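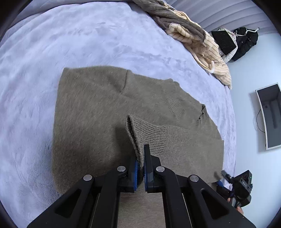

How to budget for hand-held grippers without fooling yourself

7 min read
30 shares

Every quote for a set of hand-held grippers looks cheap. You compare it with the price of a robot arm, you feel clever, and you sign. Then the year goes by and you add up what you spent. I have built three of these budgets now, two of them bad, and I no longer trust any number that arrives on a single page.

What follows is how I'd plan a purchase for household cloth work: sweaters, blankets, bedding, the soft stuff. If you only want to move boxes, a lot of it won't apply and you should spend less.

Step 1. Write down the task before you open a catalog

"Folding laundry" is too wide to price. A thick knit behaves nothing like a cotton shirt, and a vendor demo will nearly always use the shirt. Write one line per garment type, one line per action (pinch an edge, lift, fold over, lay flat), and say whether one hand is enough. For knitwear on a bed I assume two grippers, always. Sales people will tell you one will do to start. It will, and you'll buy the second at a worse price in September.

Step 2. Price the pair, then price the spare

Two grippers means three on the order. A pair with one unit down is a stopped session, and you are still paying the person who came in to run it. The Vokura quote we got last year listed the third unit as "optional," in gray type. I moved it to the top of the sheet.

While you're there, ask what the finger pads cost and whether you can change them yourself. Pads wear. We paid $30 a set, and in our first budget the line for them was zero.

Step 3. Demand a trial on your own fabric

Bring the worst things you own. A heavy sweater with ribbed cuffs, something plush underneath it, a normal bed instead of a lab table. Plush matters more than you'd think: the fingers can take up the blanket along with the hem, and then your operator spends the afternoon shaking it loose.

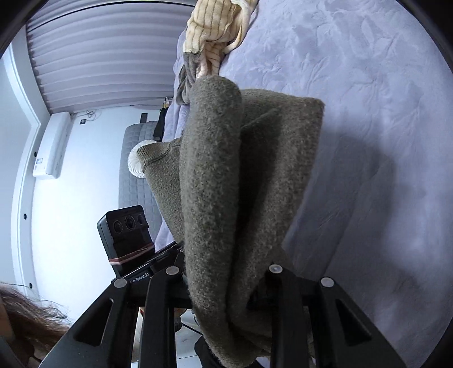 Leire Gallardo thinks I'm too hard on vendors over this step. Her view is that a trial at the buyer's site costs them a day and a technician, and that small shops like Idia will simply add that day to the price. She would do the trial over video, send them a box of clothes, and keep the money for pads.

Fair enough as far as the cost goes. I still wouldn't do it. A video trial is run by the person who knows the tool best, in a room they chose, and you see the attempts they want you to see. If the day costs extra, put it in the budget as its own line and be glad you know what it was.

Step 4. Count hours of people, then count them again

This is where my first two budgets fell apart. The hardware was the small part. For our knitwear project we planned 255 operator hours and used 418. Some of the gap was training. Most of it was resetting: picking up the garment, laying it out again, starting over. Resets never show up in a brochure.

Ask the vendor for usable recordings per hour, with resets included, on thick fabric. If they answer with recordings per day, ask how long the day is. If they answer with a chart, ask for the spreadsheet.

Step 5. Read the software line slowly

Some sellers make their money here. Check these before you agree to anything:

- whether the license is per device or per seat
- who can export the raw files, and in what format
- what happens to your files when you stop paying
- whether updates to the camera software are included after the first year

Unai Cifuentes and I spent a week arguing with Elta over the second one. We got the export, but only after it was written into the order. A promise on the phone is worth what you paid for the call.

Step 6. Decide what would make you stop

Before the order goes out, write the condition under which you'd cancel the second phase. Mine was a number of usable recordings by the end of the first month, signed by whoever held the budget. It feels gloomy at the time. Do it anyway, while everybody is still in a good mood, and keep the second phase as a separate order so there is something left to cancel.

Step 7. Wait on the robot

A lot of plans put the arms in the same order as the grippers, for a bundle discount. I'd leave them out. You don't yet know whether your recordings are any good, and arms sitting in crates lose value just fine without your help. The Bravo bundle we were offered would have saved us money only if everything had gone to schedule. See Step 4.

If your finance people insist on one figure for the whole thing, give them the hardware, the people hours at your realistic reset rate, the software for two years, and the spare. Leave the bundle discount out until it's on an invoice.

4 comments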